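Reviews > Software > Interviews
Last updated: 8 November 2023

A kitchen that exists only on the computer

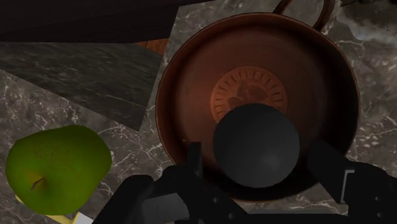 Kosmas Tsakiris has worked with the Perkenon kitchen package for one year now, and he still calls it "my second kitchen". The package is a simulator. It is sold by the small firm Brirnora to people who teach robot arms to pick things up and put them down, and a yearly license costs 300 euros.

"Before, I was testing everything on the real arm," he told me. "One try, then I walk to the table, I put the fruit back, I start again. In one day I made 30 tries and I was tired."

With Perkenon he leaves the computer to work at night and finds 1000 tries in the morning. He likes most the view from the gripper, looking straight down. A marble counter, a copper pan, a pear, a dark ball held between the black fingers – for him this is enough to see if the grasp is a good one. "The shine on the metal was important for me. My old program had gray boxes on a gray floor. The real camera does not see gray boxes."

He has complaints also. Round objects were difficult in the first version, and he wrote many letters to the support. Ourania Petridis, who answers these letters at Brirnora, does not hide it. "Kosmas sent us 88 reports," she said. "We repaired the contact between finger and ball in November, and he wrote again the next day about the pan handles."

I asked him if he would recommend it to a beginner. He thought for a moment. "Yes, if the beginner has patience with the manual. The manual is short – too short." The handles, he added, are still on his list.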